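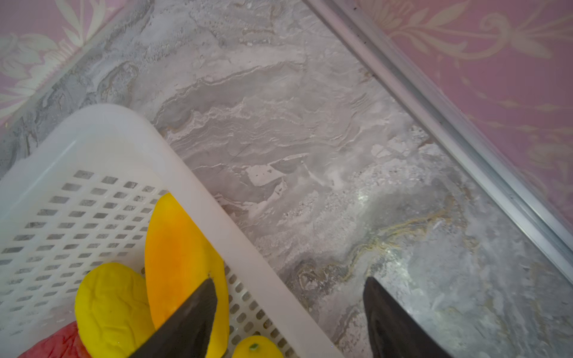

3.2 Gripper set-up and daily care

Figure 4. View from the wrist camera of the Skurnari cell, with the fingers open at the basket. The tips of both fingers are kept in view at all times.

The cell consists of one arm, one two-finger gripper and one small camera fixed at the wrist. It stands against a table with a marble-patterned top and a metal edge trim. We chose this top on purpose. Earlier work in the Flaltulgate laboratory used a plain matt board, and settings found on that board did not carry over well to household surfaces. The veins and speckles in the pattern are hard on edge-finding software, and the perforated base of the basket is harder still, as the table shows through the holes (Figure 4).

The fingers are dark, tapered and pointed. The narrow shape lets them go down between pieces of toy food lying close together, but it also means that a small error in angle moves the tip a long way. For this reason most of the upkeep described in this section is concerned with the fingers and the camera, and very little with the arm itself, which needed no repair during the study.

3.2.1 Mounting the camera

The camera bracket is held by 2 screws on the upper side of the wrist. In the first version of the bracket these were tightened by hand, and the camera sank by a small amount over a morning's work. The sinking was too slow to notice from one grasp to the next. It showed up only when recordings from the start and end of a session were laid over each other and the fingertips no longer matched. We now use a torque driver and a drop of thread lock on each screw, and the bracket has a small step along its lower edge which stops it from turning.

The camera is tilted so that the fingers rise from the bottom of the picture. Tilting it further down gives a better view of the object between the tips but loses the far side of the basket, and the arm then has no rim to steer by. Tilting it up does the reverse. The angle we settled on keeps part of the rim in view during the approach. Objects close to the bottom of the picture are seen only in part, and the controller is told to back away and look again before it plans a grasp on any of them.

3.2.2 Checking the fingers

The fingers are checked before each session, with the arm parked and the drive switched off. The operator closes them by hand on a strip of paper and pulls. If the paper slides out on one side, the tips are out of line and the finger on that side is loosened, reseated and tightened again. After this the drive is switched on and the fingers are opened and closed 40 times without a load. We listen for clicking, which in our cell has always come from dirt in the slide.

The open width is then set again from zero. This step was left out in the pilot, and the fingers gradually stopped short of their full opening. Wide objects were pushed along the basket instead of being gripped. The fault was first put down to the grasp planner, and two weeks were lost before Fiona Drummond measured the gap with a caliper and found the cause.

Worn fingers are replaced as a pair. We tried replacing single fingers to save on parts, but a new finger against a worn one closes off centre and twists long objects as they are lifted.

3.2.3 Cleaning

The slide is brushed out and wiped with a dry cloth after every 24 hours of running time. Oil was tried once and given up; it held dust and left marks on the toys. The camera lens is wiped before each session. The table top is wiped at the same time, and faint line-like marks on it are left alone, as they do not affect the approach.

3.2.4 Spare parts and log

A spare bracket and two pairs of fingers are kept at the cell. Each change of part is written in the log with the time of day and the session number, so that any recording can be matched to the fingers that were fitted. The log sheet is the one used for the Morsy cell, with a column added for the open width. The Nikano controller keeps a record of motor current as well, but we found the paper log quicker to search when a fault came back. The full log up to the end of January is given in Appendix B.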